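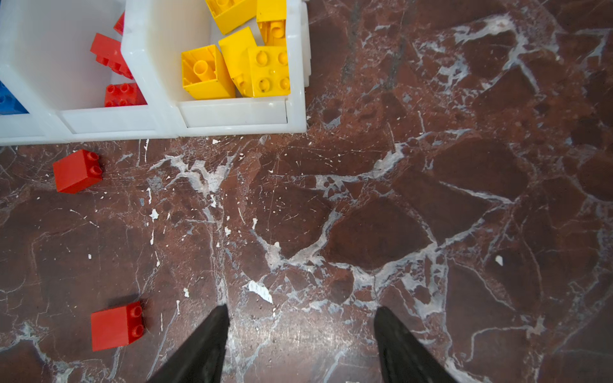

# Tips for getting an arm to tidy up after you

Collected over a winter of teaching software to put toy bricks in bins, a job a four-year-old will also refuse to do. Most of this applies whether you run the Jernis planner, something you wrote yourself, or something you wrote yourself and now blame on Jernis.

## Seeing the bricks

**Pick a colour space and stay in it.** Red in RGB is a moving target once the afternoon sun gets in. Convert to HSV and remember that red sits at both ends of the hue scale, so you need two ranges. I used one range for a fortnight and had a system that believed in some red bricks but not others.

**Take a proper look at your floor.** Mine is polished marble in a reddish brown, full of pale veins and white flecks. Very handsome, and a menace to any edge detector. The veins make angular patches that look brick-shaped to a program that wants to find bricks. Colour first, then shape, then throw out anything with no height. If you have a plain grey mat, use it and skip this tip.

**Gloss is a liar.** A shiny yellow brick under a ceiling light has a white patch on it, and your mask will have a hole in the same spot. Fill small holes before you work out the centre, or the gripper will go for the wrong half.

**Mask out your own fingers.** With a wrist camera the fingertips are in every picture. Draw a polygon around them once at each gripper opening you use and ignore whatever falls inside. Matte black on dark stone is hard to pick out by thresholding, so don't bother being clever.

## Deciding what to pick up

**Loose means outside a bin.** Sounds obvious. The detector sees a red brick in the red bin and is just as thrilled with it as with one on the floor. Store the bin outlines, test each detection against them, and drop the ones inside. My first version spent an evening taking red bricks out of the red bin and putting them back in the red bin, with a success rate I was briefly proud of.

**Shrink the outline on the floor side.** A brick resting against the outside of a rim can land inside a generous polygon and be declared tidy. Pull that edge in a few millimetres.

**Ignore the far wall.** White plastic that's a bit see-through lets colour glow through from the other side. Anything pale and washed out near a rim gets a lower score in my setup, and a second look from another angle.

**Sort by clearance, then by distance.** Nearest-first is tempting, but the nearest brick is often the one wedged beside something. Take the brick with the most open floor around it and the others get easier.

## Grasping

**Find the flat sides.** Fit a rotated rectangle and close across the two plain faces. Studs poking out of one side of a tipped brick will drag the rectangle over, so check the long edge against the depth data if you have any.

**Plan the wrist turn before the descent.** Square bricks look the same every quarter turn, so choose whichever angle turns the wrist least. Arthur (the arm, named by my niece) used to wind its cable up like a garden hose until I added that line.

**Hover, look, then go.** Stop above the brick, take one more picture and correct. It costs a second or so and saves you from a calibration you did in January and have trusted ever since.

## Dropping

**Aim for the low spot.** Bricks tumble in at whatever angle they like, and the heap is never level. Use the deepest part of the bin as your release point. If everything reads high, call the bin full and stop.

**Don't sort the heap.** Upside down, sideways, who cares. Gumaro Robles asked me whether the planner could leave them all studs up. It could. It isn't going to.

## Tooling

- Log every attempt with its picture. I keep the last 1000 and delete the rest.
- Set a retry limit. Mine is five. Without one, Arthur will peck at a vein in the marble until dinner.
- Put your thresholds in a file, with comments. `s_min: 7` means nothing to me now and I'm the one who typed it.
- Replay old logs before you run new code on the arm. Vorkance has a decent replay viewer, but a folder of pictures and the arrow keys will do.
- Keep the stop button where you can reach it with your elbow. You'll be holding tea.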